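May, 9.40 pm, feet up at last

So I did it. I rode the whole way to work and home again on the first day of the commuter challenge, and my legs are filing a formal complaint. It's 16 kilometres each way if I take the rail trail, a bit less on the highway, but I'm not going near that roundabout on a bike for anyone.

Judite Patrício from payroll talked me into it. She signed the whole of our floor up back when it was still warm and we were all full of good intentions, and now it's dark at six and there was frost on the seat this morning! The idea is that you log every trip you make without driving on your own (bike, bus, walking, sharing a lift, all of it counts) and the council tots it up at the end of the month. Claditz won the mid-sized category last year and they've still got the banner up in their car park, which Judite takes very personally.

Left home at ten to seven. Gloves not warm enough, must dig out the ski ones. The trail was lovely once I got past the servo, fog sitting in the paddocks, one bloke with a kelpie who said g'day both ways. Took me 48 minutes door to door, which is only a quarter of an hour more than driving and then circling for a park. Had a shower at work for the first time in my life. The water pressure is fantastic, why have I been missing out? Forgot a towel. Used my cardigan. Moving on.

Getachew Hadgu caught the 672 bus and beat me by miles, sat there with his coffee looking very smug when I came in with my hair plastered down. He reckons the bus is the smart way to do it because he gets a nap and a chapter of his book. He's got a point, but it only comes every half hour after nine and if you miss it you're stuffed. He has written to the council about that twice. I said I'd put my name to the third one.

At lunch there was a talk from the council's travel planner about whether we could swap some of our parking spots for a bike cage. We've got 29 spots for the building and apparently every one of them costs the landlord money, so there's a chance he'll go for it. Pilar from the front desk wanted to know what happens to people doing daycare drop-off, and the answer was pretty waffly, I thought. You can't put two kids and a cello on the 672. I think there needs to be a proper carpool list, with a guaranteed lift home if someone's kid gets sick, and I said so, and of course now I'm writing the carpool list.

Rode home into the wind. Horrible. Ate three pieces of toast standing at the bench before I'd even taken my helmet off.

Tomorrow: towel, ski gloves, pump up the back tyre, ring Mum. Might take the bus if it's raining, it all counts.

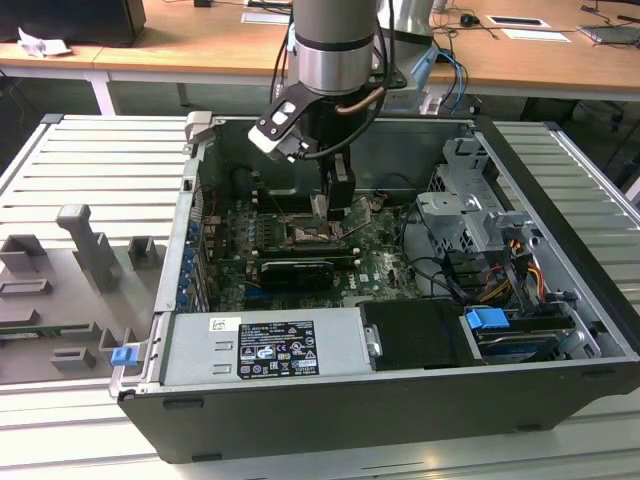
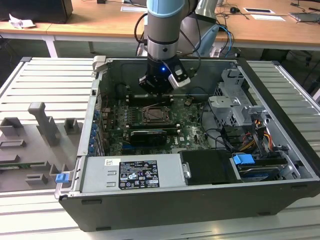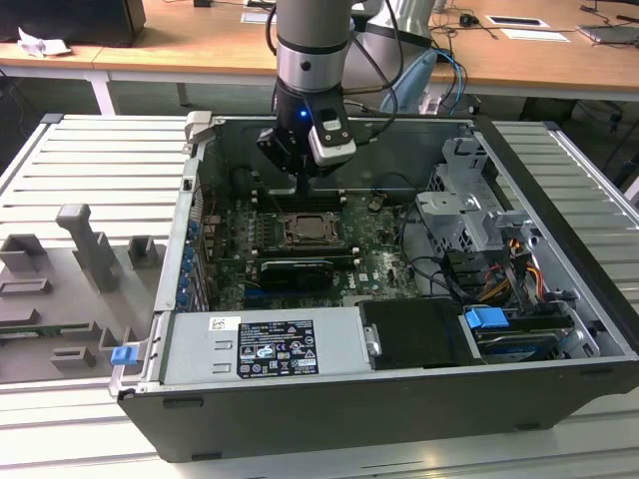
Computer on its side with the side panel off, all three.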